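Gripper drops 3.5-inch drive caddy on the way to the bay

Posted in Student Projects, 6/9/20

Vrabec_lab
Our class project is PC teardown with an arm. The gripper has to pull a drive in its blue caddy from a desktop tower and stand it in a slot on a fixture plate. Log since April: 393 attempts, 195 drops.
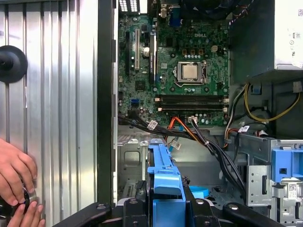
Grip force is at the default. Speed is already halved. Is this a finger problem or a path problem?

koradix
Path, most likely. Close on the caddy, back out 1 mm, then re-close before lifting. Keep the lift straight until the drive clears the cage - any rotation before that loads one finger.
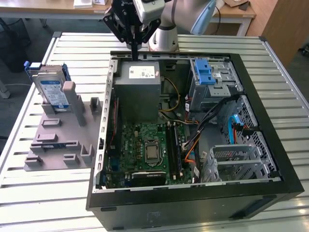
Log finger width at each waypoint too. If it changes before the drop, the caddy is slipping and you need rubber pads.

plamley
we had the same thing, new pads fixed most of it. what firmware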